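Last updated Fri 7 October

Comparing two parallel grippers in simulation before a purchase: is our procedure sound?

Hema Nadar

Our teaching laboratory is preparing to replace the gripper on its one robot arm. Two models have been shortlisted, the Trurix and the Stineck. Both are two-finger parallel grippers with rectangular pads, and both fall within the budget approved in February. The department has asked for a written comparison before the order is placed. As the physical arm is reserved for coursework through the end of the term, the comparison must be done in simulation.

The test cell was built to match the bench on which the gripper will be used. The arm stands on a pedestal at the back right of the table. A vise is placed toward the back, left of center, and a light blue plate lies flat in front of it. The plate carries four gray cubes, each with one colored face (blue, red, yellow and green), and a group of small cone-shaped pegs. The smaller black arm on the stand behind the table belongs to a separate exercise and does not move during our trials. 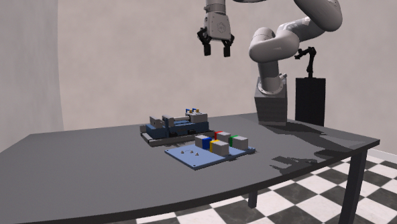 Each trial begins with the gripper open and raised well clear of the parts. The controller selects a cube by the color of its face, brings the fingers down on either side of it, closes, lifts, and carries the cube to a point over the vise. A trial is counted as a success if the cube is still between the pads when the arm stops. We do not yet attempt to release the cube into the vise.

The Trurix has completed 144 trials and the Stineck has completed 144. The same list of target cubes was used for each. The two success rates are so close that we are unable to recommend either model on this basis. The failures, however, are of different kinds. With the Trurix, the fingers tend to touch a neighboring cube on the way down. With the Stineck, the cube is usually gripped but rotates between the pads during the lift.

Guidance on the following points would be appreciated:

Whether the spacing of the cubes should be fixed for all trials or varied from one trial to the next.

Whether the simulated friction value for the pads should be the same for both grippers. The manufacturers' data sheets do not state one, and we have used the simulator's default.

Whether a result obtained entirely in simulation is acceptable in a purchasing recommendation, and in what terms it should be reported.

The controller is our own and is written as a plain sequence of waypoints. There is no learned policy involved. The log records joint positions, finger opening and contact force at every step, and I am able to post extracts if they would help.

Narayanan Poduval

The procedure described is a reasonable start, and the decision to use one list of targets for both grippers was correct. The difficulty is that success at the end of the carry is too coarse a measure for this purpose. Two grippers may obtain the same score and behave quite differently on the bench. Your own account of the failures already says more than the success rate does, and I would recommend that the report be built on it.

On spacing, the answer is to do both, in separate sets. The first set should hold the layout fixed, so that any difference in outcome can be attributed to the gripper. In the second set, each cube should be shifted and turned by a small amount before the trial. The random seed must be recorded and the same seeds used for both models. If this is omitted, one gripper may simply receive the easier layouts, and the reader of the report will have no means of knowing it.

The neighbor contact with the Trurix should be examined before any further trials are run. The first thing to check is the finger opening at the start of the descent. Many controllers open the gripper to its full stroke by habit. With cubes placed close together, a full opening leaves the outer sides of the fingers very near the next part. Set the opening to the width of the cube plus a small margin on each side and repeat the set. If the contacts disappear, the fault lay with the controller and should not be charged to the gripper.

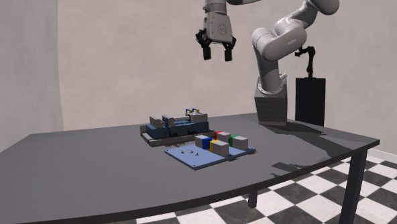

The approach direction deserves the same attention. A vertical approach with the fingers aligned to one pair of cube faces will be blocked whenever a neighbor stands next to one of those faces. The remedy is to let the controller choose between the two possible alignments, a quarter turn apart, and to take the one with more free space. This choice must be available to both grippers or to neither. If only one of them benefits from it, the comparison is no longer fair.

On friction, the default value should not be used without comment. I would run every set at three values, a low one, the default and a high one, with both grippers given the same value each time. If the ranking of the two models remains the same at all three, friction may be set aside as a concern. If the ranking changes, that fact is the main finding and belongs on the first page. The rotation you report with the Stineck is exactly the kind of behavior that changes with this setting.

Rotation during the lift also depends on where the pads meet the cube. When the pads close above or to one side of the center of mass, the weight of the part produces a turning moment, and a pad modeled with a single contact point will offer very little resistance to it. Please confirm how contact is modeled for each gripper. In our laboratory, a supplier's model of the Wellcombe gripper had its pads defined as a single point each, while the model it was being compared with used a full contact patch. We spent two weeks on a difference that came entirely from the files. The report had to be withdrawn and issued again.

Finally, I would add a small number of trials with the cone-shaped pegs. A tapered part is a harder test for flat pads than a cube is, and the manner in which each gripper loses hold of it can be informative. These trials should be reported separately and should not be combined with the results for the cubes.

As to the purchasing recommendation, a simulated result is acceptable if it is described as such in the title, in the summary and beside every table. State the version of the simulator, the source of each gripper model, the friction values, and the number of trials. State also what was not tested – in your case, release into the vise, wear of the pads, and the effect of the cable. Our purchasing office has accepted reports in this form, on condition that a short trial on the real arm takes place before the final payment.

Mathew User Group

Check the mounting plate first. We ordered a gripper on the strength of a very good simulation and the bolt pattern did not match our wrist. The adapter cost $265 and also lowered the pads enough that every waypoint had to be taught again. The simulator will attach anything to anything.

We have no experience with the Trurix. The Stineck was satisfactory for light parts.

Hema Nadar

Both replies are acknowledged with thanks, and the following is recorded for other readers who may be preparing a similar comparison.

The finger opening was indeed set to full stroke for the Trurix. For the Stineck it had been reduced in an earlier version of the controller, and the change had not been carried across. The trials completed so far will therefore not be used in the report. The opening is now calculated from the width of the cube for both models, and the choice between two alignments has been added to the shared part of the code.

The contact model was also checked. Both grippers use a patch of the same type, so the rotation seen with the Stineck must have another cause. The log shows that its pads close slightly above the middle of the cube. The offset in the tool definition appears to be wrong, and it will be measured again from the supplier's drawing before the next set is started.

The wrist pattern has been compared with both drawings. The Trurix fits directly. The Stineck requires an adapter, and its price will be added to the quotation. The tool offset will be corrected for the thickness of the adapter at the same time.

The start position has been left as it was, with the fingers open above the table, and the arm now returns to it before each target is selected.

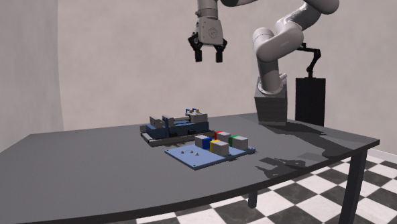
Simulated test cell with the gripper open above the table, the vise and the four-cube plate below.

The fixed-layout set will be run first at the three friction values, followed by the set with shifted cubes. Trials with the pegs will be run last if time permits. I would be grateful if Narayanan Poduval could advise on one further matter, namely how large the shift of each cube should be. At present it is limited to a quarter of the cube's width, so that no two cubes overlap at the start.

Narayanan Poduval

A quarter of the width is suitable for the turned and shifted set, provided that the simulator rejects any layout in which two cubes touch after the turn is applied. Check this after the turn and not before it, as the corners of a turned cube extend farther than its faces. Rejected layouts should be replaced by the next seed in the list, for both grippers alike, and the rejected seeds should be kept in the log.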